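Weltonby Bench Notes - spring round-up

Handheld gripper rules, second go

Saturday, April 8, 2023

14 shares | 3 comments

Right, quick one before the Dalance visit. The handheld gripper rules have been rewritten. Old sheet is dead, please take it off the wall if you still have it up. New one is two pages, and I'm told that's still too long, but the first version left out nearly everything about starting and stopping and we paid for it when the August recordings came back for checking. Of the 63 runs in that batch, 15 went straight in the bin. Mostly bad starts. Fingers half shut, hand already moving, somebody's sleeve across the view, that sort of thing.

So most of what follows is about the first few seconds and the last few. Grasping rules haven't changed.

Start position. Fingers open, and wide, before you press record. Point down at a bare bit of table with nothing between the pads. Both pads in view, left and right, and the object you're going to work on somewhere away from the tips. Doesn't need to be all in view, a corner is fine. Hold it there for a slow count of two, then go.

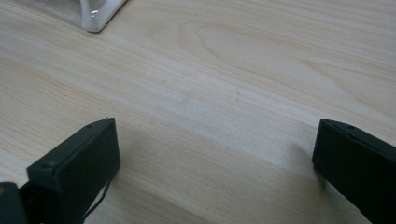
Open fingers, bare wood between them, container well away at top left.

The count of two matters more than people think. The checking script at Orkov's end looks for a still patch at the start to set its zero for finger width. No still patch, no zero, and then every width reading in that run is out by however far the fingers had drifted. You can fix it by hand afterwards. Takes ages, ask me how I know.

Same thing at the finish. Let go, back off, open up, hold for two, stop recording. Don't stop with the object still in the pads. Don't stop by putting the tool down on the table either, as the last second is then a lurch and a thump and the trimming has to be done by eye.

Cables. The lead needs enough slack that the finger can travel its full way without a tug, but not so much that it gets between the pads or hooks on what you're picking up. Hanging down beside the finger in a loose curve is right. Pulled tight is wrong. Looped round your wrist is very wrong and I have seen it twice this month. If it's touching the table a bit that's allowed under the new sheet, the old one said never and it was never going to be kept to.

Fixings. Look at the screw holes and inserts on the finger mounts before each session. Not each run, each session. You're checking for cracks in the plastic round the hole, and for inserts that have started to turn or lift. An insert that moves under a fingernail comes off the bench and goes in the Szulc tray with a label on it. Please do not glue it and carry on. A glued insert sits slightly proud, the finger sits slightly skew, and the calibration for that tool is then no good and won't tell you so.

Pads. Wipe both inner faces with the dry cloth. No spray, no alcohol wipes, until we hear back about what they do to the surface. Two pads must be from the same print batch, dont mix an old left with a new right even if they look alike.
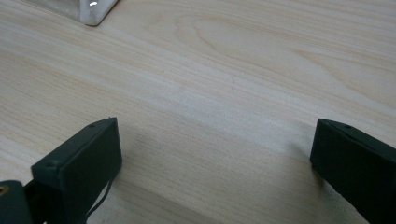 Pads, lead and the insert on the mount, bottom left. White item kept clear of the fingers.

Table. Leave it as it is. Some of you have been putting down mats or tape crosses so the start spot is the same every time. I get why, but the whole point is that start spots vary, and a tape cross in every run is a thing the model can learn instead of the job. Plain grain is good. Strong pattern in the wood is fine too, the tracking quite likes it. Shiny is the one to watch. If you get a bright patch of glare in the middle of the working area, turn yourself or turn the lamp, one or the other, and start again. A small glint on the object doesn't count and you needn't write it down.

Shadows. Soft ones from the fingers are expected, leave them be. A hard black edge across the table means one lamp is doing all the work. Put the overheads on.

Objects near the edge of view. This caused the most argument so it gets its own paragraph. White and see-through things are allowed at the start of a run if at least one corner can be made out against the table. If you can't tell where the object ends and the table begins, move yourself until you can. Clear plastic on pale wood is the hard case and we do want those runs - just not ones where even a person couldn't find the thing.

What to write down. Tool number, pad batch, who held it, and anything odd. "Anything odd" has been left blank on nearly every sheet so far, which I don't believe for a minute. If you bumped the table, put bumped table. It won't get the run thrown out, it just saves the checker wondering. Initials are enough, no full names please, the sheets get scanned and go outside the building.

What gets a run thrown out, then. Moving before the count. Fingers not open at the start. One pad missing from view for the whole of the start hold (partly out of view is OK, we need the tip and some of the inner face). Any person's face, anywhere, even blurred, even on a phone screen. Lead caught between the pads. Everything else gets a note and stays in, and the checker decides.

The face rule isn't ours to bend. It's in the Dalance agreement and they do look. If you've caught a face, don't try to crop it, mark the run and leave the file where it is so it can be deleted properly at both ends.

Still open: how long a session can be before you have to swap hands or hand over. Draft says stop when your grip starts to shake, which is hopeless as a rule, so a proper time limit is coming once people have sent in what they can manage. Also open is whether left handers need a mirrored start postion. I think no, two of you think yes, send me a run each way and we'll look.

New sheet is in the rack by the door. Old runs don't need redoing. Anything recorded from Monday goes by the new rules, including the start hold, including on short runs.

3 comments | Share this item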